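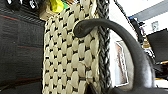
Fedthorpe opens hand-teaching workshop to small firms

JUKOVVILLE – Robotics company Fedthorpe will open its training workshop in Jukovville to outside businesses in June. Visitors will be able to teach a robot a handling task by hand or by remote control, without writing any code.

The workshop is built around Nijs, the company's teaching software. An operator moves the gripper through a task while small cameras record what it passes and what it picks up. Nijs then pairs the pictures with the motion of the arm.

Fedthorpe has recorded 4000 demonstrations so far. Of these, 1466 were made by remote control. The rest were made by hand.

"People who pack or sort for a living already know how to do the job," said Rezaul Pathirana, who runs the workshop. "We ask them to do it with the gripper a few times, at their own pace. If a try goes badly, they mark it and start over."

Two kinds of session are offered:

Hand guiding. The operator works right beside the objects and steers the gripper directly. Most beginners start with this one.

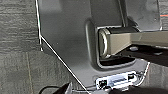 Remote control. The operator sits at a desk and drives the arm using the camera views. Sessions run up to 8 people and cover household goods, soft items and shelf work.
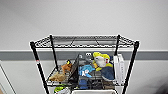
Wire shelving with plush toys and other items on the second shelf.

A one-day session costs $549 per company. Saturday places are available. Recordings made by a visiting company remain its property – Fedthorpe keeps a copy only with written consent.

Bookings are handled by the Fedthorpe office on Utden Street, Jukovville.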